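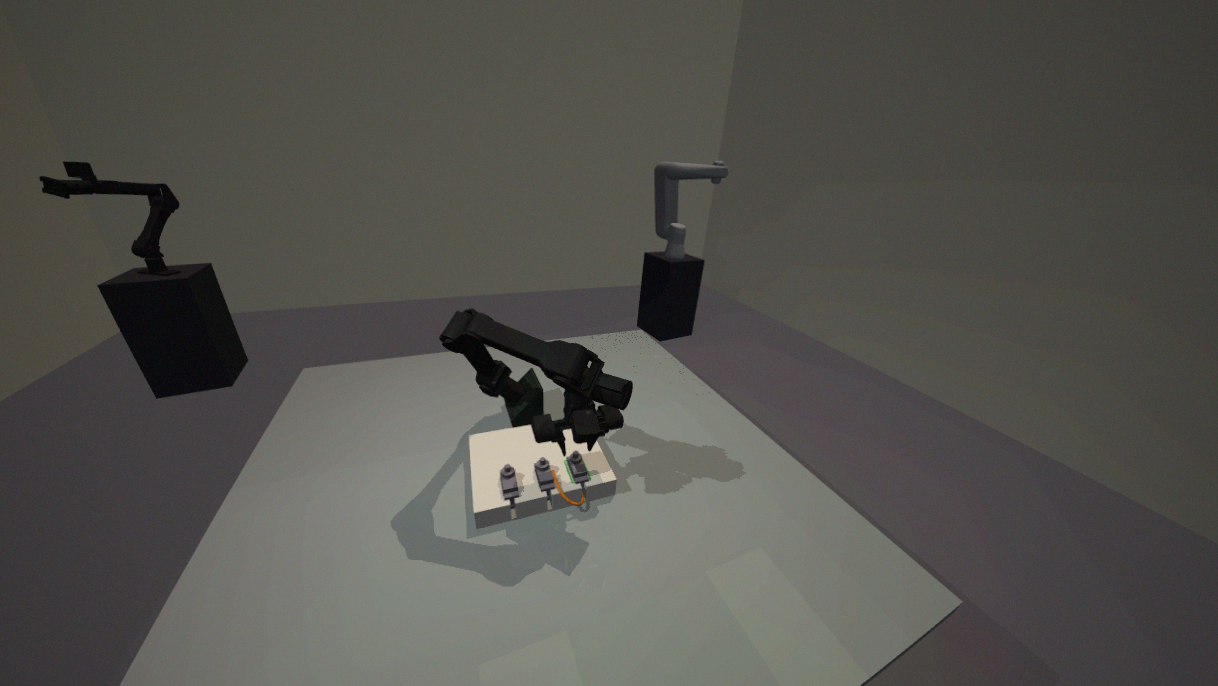
Durnberg 714 was the rule book for putting plugs into sockets with a robot, and Neusa Araújo had until Monday to make it shorter. It had started as four pages. Over the years it had picked up notes, notes on the notes, and a section on gloves that belonged in some other book. She worked on it at the long desk upstairs with the simulator running on one screen and the text on the other. On the simulator, the black arm was bent over the white block with its fingers pointed down beside the last of the three gray fixtures, and the orange cable lay looped across the top. The other two arms stood on their pedestals off the mat. She had paused it there to read clause 8 again.

Clause 8 said: With the plug in hand and the socket in view, the arm shall stop for 30 seconds before it moves to the socket.

There was no note on it. Every other clause in 714 had a note, some of them longer than the clause. This one just said to stop.

"Take it out," said Wagner Evangelista. He ran the line at Camness that would have to live with the new version, and he had driven over to make sure it was a version he could live with. He had brought his lunch and was eating it standing up. "Thirty seconds a plug. You know how many plugs I do?"

"You've told me."

"Then take it out."

"I want to know why it's there first."

"It's there because the old arm was slow and the old camera was worse. The thing needed time to think. This one doesn't."

It was a reasonable guess, and she wrote it down. Then she wrote a question mark after it.

She had a rule of her own about this, which she had never put in any document. You could cut a clause if you knew what it was for and the thing it was for had gone away. You could also cut it if you had asked everyone who might know and they all shrugged. You could not cut it on a guess, even a good one. Dardo Echeverría, who signed the rule books, had never heard her say this, but he had noticed that the clauses she cut stayed cut.

She ran the job 600 times in the simulator that afternoon with the stop set to zero. Wagner pulled up a chair for the first few, then went to make calls. When he came back it was getting dark and the runs were done.

"Well?"

"No failures."

"There you go."

"No failures in the simulator," she said. "The cable in there does what a cable ought to do. Somebody wrote down how stiff it is and that's how stiff it is, every time."

Wagner looked at the screen for a while. He was not a man who argued for the fun of it. "So who would know?" he said.

Who would know was Gervásio Cordeiro, who had written the first four pages and left the company before Neusa came. She had his number on a card in the drawer. The card also had the name of a boat on it, in different ink.

He picked up right away. She told him who she was and what she was doing, and he asked her to read him the clause. She read it.

"Stop," he said. "That's all it says?"

"It says stop for thirty seconds."

"I mean it doesn't say what to do."

"Do when?"

"While you're stopped." She heard him put something down, a cup or a plate. "There was a second sentence. I'd swear to it. Look in the old copies. The Hegedűs job, whichever year that was. They had us doing the long cables."

She thanked him. He said he was glad it was still in use and asked if the section on gloves was still in there. She said it was coming out. He said good, that had never been his.

The old copies were on paper, in boxes, in the room behind the paint store. Lindalva Evangelista had the key. She was Wagner's aunt, which was how Wagner had gotten his first job, and she didn't hand the key to people. She came along and stood in the doorway while Neusa looked.

"What is it you want?"

"Hegedűs. Long cables."

"Third shelf. Not that one. The one with the tape."

There were 15 folders in the box. Neusa took them out to the packing table where the light was better. The clause was in the sixth folder, on a page that had been copied so many times the letters had gone fat. Clause 8 was two sentences then. The first was the one she knew. The second said: The operator shall look at the wrist view and follow the cable with his eyes from the fixed end to the plug, and shall not release the arm until he has done so.

She read it standing up, then sat down and read it again.

"Is that it?" said Lindalva.

"That's it."

"Where'd the rest go?"

Neusa turned over the next folder, and the next. In the ninth one the second sentence had a line through it. Beside the line was written: no operator at station, see automatic mode. There were initials. They had moved the operator out of the cell that year and had cleaned up every sentence with an operator in it. The stop had no operator in it, so it stayed.

For all that time, then, the arms had been stopping for thirty seconds so that a person could look at something, and there was no person. It had cost Camness whatever it had cost. Wagner would be able to say how much to the minute.

She made a copy of both pages, and Lindalva wrote the folder numbers in a book and had her sign it.

Wagner had waited. She gave him the pages and he read them under the desk lamp with one finger on the line.

"So I was right," he said. "It's not for anything."

"It was for something. Sit down a minute."

She opened one of the afternoon's runs and switched to the wrist view, and moved it to the point where the stop would have been. The plug hung between the two black fingers with its tip down, and the socket waited up and to the left of it with the green outline around it. The outline was what people looked at. Wagner looked at it too.

"Now do what it says," she said. "Follow the cable."

He leaned in. He started at the right-hand block, where the cable came out, and went down the curve with his finger a little off the glass. It passed under the middle block, bent, and came down to the top of the plug.

"It's clear," he said.

"It is in this one. How did you know?"

"I looked." He sat back. "It goes by pretty close under that middle block, though. If it was a stiffer piece, or it came off the reel with a kink in it—"

"Where would it go?"

"Up over the post." He thought about it. "Then you move left to the socket and you're pulling on it. You wouldn't know. The plug goes in fine. It'd pass the click and it'd pass the power test."

"And then?"

He didn't answer that one. He got out his phone, went into the hall, and called his night lead. She heard him ask for the returns from Skuvis, all of them, the ones marked as loose at the fixed end. He asked to have somebody set them aside and not send them back to the supplier yet. Then he asked how many. She couldn't hear the answer. When he came in again he put the phone face down on the desk.

"We've been blaming the supplier," he said.

She moved the keyboard over in front of her and deleted clause 8. He watched her do it. Then she began typing it again, and he pulled his chair around so he could see. They went through it word by word until the building lights dropped to half. He wanted "check" and she wanted to say what was being checked. He wanted no number of seconds in it at all, and she gave him that. She wanted the note longer than he did, and he gave her that.

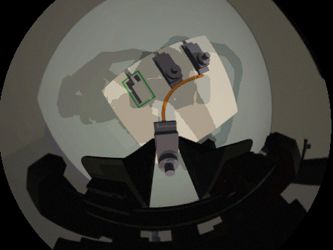
Clause 8, as sent to Dardo Echeverría

With the plug in hand and the socket in view, the arm shall hold still until the cable has been traced in the wrist view from its fixed end to the plug. The trace may be done by a person or by the vision system. If any part of the cable cannot be seen, or if it lies over a post or block, the arm shall not move to the socket. It shall back away along the path it came by and call for help.

A fixed wait does not meet this clause.

Note. Earlier versions called for a stop of 30 seconds. The stop was there so that an operator could make the trace. The operator was taken out and the stop was left in. Anyone who changes this clause should keep the reason with it. The old pages are in the box with the tape, folders six and nine. Ask Lindalva for the key.

Dardo called her the next morning. He had one change. He wanted to take out the last line of the note, because a rule book should not name a person, and people retire.

Neusa said that was fine, and asked what he would put there.

He was quiet long enough that she thought the call had dropped.

"Leave it for now," he said. "Is the glove section gone?"

She told him it was, and he said he would sign it after lunch.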